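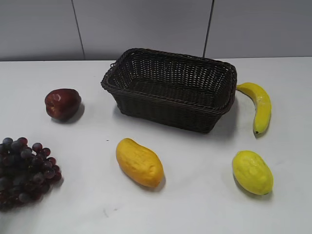

What happens to a person's job when a machine takes over part of it?

The job gets rearranged. Some tasks leave, a few new ones show up, and the ones that stay often change their order, their pace, or their importance.

Chapter 4
When the Work Moves Around

Kelechi Bako had packed gift baskets at Ferwood for 15 years when the company decided to automate one of its packing lines. She could fill a basket while carrying on a conversation about something else entirely. Apple in the back corner, banana along the side, grapes last so they wouldn't get crushed. Ask her how she chose the order and she would have to stop and think about it.

Then the engineers arrived, and stopping to think about it became part of her job!

Before a robot can put a piece of fruit in a basket, someone has to decide what counts as done. Does the lemon have to sit in a certain place, or is anywhere inside the rim good enough? Which end of a mango should be picked up first? How hard can you squeeze a grape? Bako and her coworker Olumide Etim spent most of August answering questions like these for a small team led by Olanrewaju Ekwueme. They started with artificial fruit on a plain white table, which let them try the same pick again and again without bruising anything. Real fruit, with its soft spots and odd stems, came later.

What they produced was a written list of 40 rules, and it is a wonderful document. Rule 5 reads, in full, "Move the basket last, if you must move it at all." Etim wrote that one after years of watching new hires bump a half-filled basket and spill it.

This chapter is about what Bako and Etim were doing in those weeks. People who study work call it making tacit knowledge explicit. Tacit knowledge is what you know how to do but have never had to put into words, like riding a bicycle or telling from its smell that bread is ready. Every workplace runs on it – and automation has a way of dragging it out into the light, where it can be argued over, taught, and sometimes improved.

It also raises hard questions, and we will spend real time on them. If a worker's know-how ends up inside a machine, should she be paid for it? Bako asked her manager exactly that. Ferwood had no policy, and the one it wrote afterward is reprinted in Section 4.3, along with Etim's objections to it. You may find yourself siding with him. Many of our students do.

We will also visit a second site, the Draren warehouse, where automation went in with far less talk beforehand. Workers there found their breaks tied to the rhythm of the machines, and the friendly back-and-forth across the packing table disappeared when the table did. The equipment was much the same as Ferwood's. The working day felt very different, and comparing the two is one of the best ways we know to get past the idea that technology alone decides how a job turns out.

As you read, keep a job you know well in mind – your own, a parent's, one you had last summer. Pick a single task from it and try writing down every step. Most people get stuck sooner than they expect, and the place where you get stuck is a good place to begin Section 4.1.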